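How to get old wax and candle soot out of a serving tray (and off most other things)

February 20, 2021

We use cookies to remember your settings and see which pages get read. Accept / Manage choices

Quick one, I've got a batch of stuff soaking. People keep asking about candle wax on trays and plates so I'm putting it all in one place.

What you need:
- plastic scraper or an old store card
- ice pack, or just the freezer
- paper towels, lots
- hair dryer
- dish soap, baking soda
- rubbing alcohol for dye stains

No metal knives. I know. You'll want to. Don't.

Step 1. Get it cold. Whole thing in the freezer if it fits, 14 minutes is enough for a thin spill. Thick puddles need longer, I leave those for as long as it takes to do the rest of the dishes. Too big for the freezer? Ice pack in a plastic bag, laid right on the wax. Glass and old china – skip the freezer completely and use the ice pack, wrapped in a towel.

Step 2. Scrape. Low angle, push from the outside of the spill toward the middle. Most of it pops off in chips. Chips go in the trash and NOT down the sink. I blocked a drain in April with what looked like nothing, just crumbs, and the plumber wanted 95 dollars.

Step 3. Warm up whats left. Hair dryer on medium, keep it moving, blot with paper towel. Blot, don't wipe. Wiping spreads a film over the whole surface and then you have a bigger job than you started with. Fresh bit of towel every time.
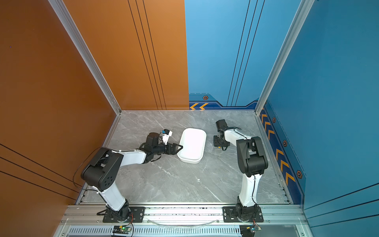
White tray with raised rims. Wax likes to hide where the flat part meets the rim.

Step 4. Rims and corners. Wrap the card in a paper towel, heat the corner for a few seconds, run the card along it. Cotton swab for the really tight bits. Takes a couple of goes. If it still feels slick under your thumb there's wax on it.

Step 5. Wash. Hot tap water if the piece can take it, good squirt of dish soap, soft sponge. Dry it straight away so you can see any dull patches. Dull patch = go back to step 3.

Step 6. Color stains. Red candles are the worst, then dark green. Dab of rubbing alcohol on a cotton ball, test underneath first. Painted or lacquered pieces, leave the alcohol alone and try baking soda paste. Seven minutes, wipe, rinse. I had a Plivetti dish that took three rounds of this and there's still a faint pink ring if you know where to look. I put bread on it.

Soot. Differnt problem. Dry sponge first, then soap. Get it wet too early and you've made gray paint.

Tablecloths – same idea, but iron between two layers of brown paper, low heat, no steam. I'll do a proper page on fabric when I get a minute.

Comments (3)

holly_m
Ice pack worked on my Holub platter, thank you. The pink ring thing is real though.

Tansy77
Does this work on soy wax? Mine never goes brittle, just smears.

gravyboat
@Tansy77 soy is softer, I skip the scraping and go right to hot soapy water.

Related
Getting tea stains out of Vindach mugs
Lason drawer liners: cut them once, cut them right
Cleaning a cloudy vase with rice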